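4.2 Natural dyes and color loss in hand-woven table runners

The most exciting result of the study came from the Juler runners. We washed 39 of them in cold water with a plain soap and compared each one with an unwashed piece from the same loom. The madder reds held up beautifully! Even after repeated washing, most of them stayed close to the starting shade, and the weave kept its shape along both long sides.

The indigo pieces told a more mixed story. Those from the Birnham workshop faded evenly and, to our eyes, gained a softness that many households would enjoy. The Salletetti pieces lost color mainly along the fold lines, where the yarn had been pressed during storage. Gillies had suggested early on that folding might matter more than washing, and we were delighted to see her idea supported so clearly.

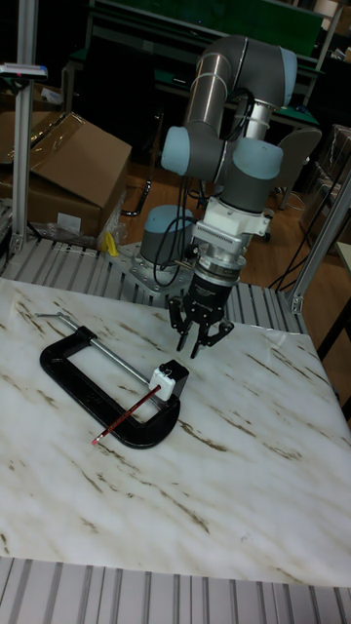
Figure 2. Work surface, with clamp and pencil.

Yarn thickness also played a part. Runners woven from thick cotton took up more dye in the first bath – and gave more of it back in the first wash. After that the difference between thick and thin yarns became small. Leung linen was the happy exception, with hardly any color in the rinse water at any stage.

We also asked 165 households how they cared for their own table linens. Many rolled their runners instead of folding them, a habit that Moncrieff had already noted among older weavers in October. Given what we saw at the fold lines, this simple practice deserves far more attention, and we return to it in Section 5 together with the results for placemats.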